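Skorier arm, wrist sag when holding a cup

wandwood
Second build on the shared bench, black arm, two-finger gripper, white table. Task is pick up a cup, place it on a plate. Empty gripper repeats fine. With the cup held, the wrist droops and the release point ends up low. Servo bus reads 397 mA at the shoulder during the hold, 231 at the elbow. Position gain is at the default.

fuko_r
What's your hold position? Sag at full reach is a different problem from sag close in.

wandwood
Close to the middle of the table, cup just clear of the surface, plate off to the left. Fingers pointing down and a bit left.

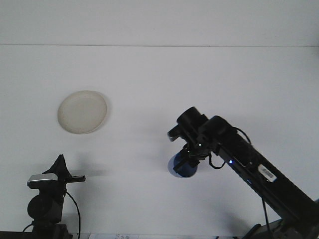 Shoulder target is 2167 ticks and it settles some 20 short. Same error every cycle, so I could add an offset and move on.

sitthichai
Don't add an offset. It will be wrong for any other pose. Raise the integral term on the shoulder and clamp it.

fuko_r
Disagree. Integral on those servos hunts once the fingers close. I had a steady buzz at the wrist and went back to plain P with a gravity term computed from the joint angles. 30 lines of code.

sitthichai
Mine doesn't hunt. What was your clamp?

fuko_r
No clamp - firmware at the time didn't expose it.

sitthichai
Then that's your buzz.

Lærke Snorradóttir
Check the cable before touching gains. If the loop at the wrist is short it pulls on the last joint, and it pulls differently at each angle. Mine cleared up most of the error with a longer lead. Also weigh the cup.

wandwood
Cup is 86 g on the kitchen scale, well inside spec. Will swap the lead first, then try the clamped integral. Gravity term if both fail.

fuko_r
Log the current while you do it. Goal and present position too, same timestamp.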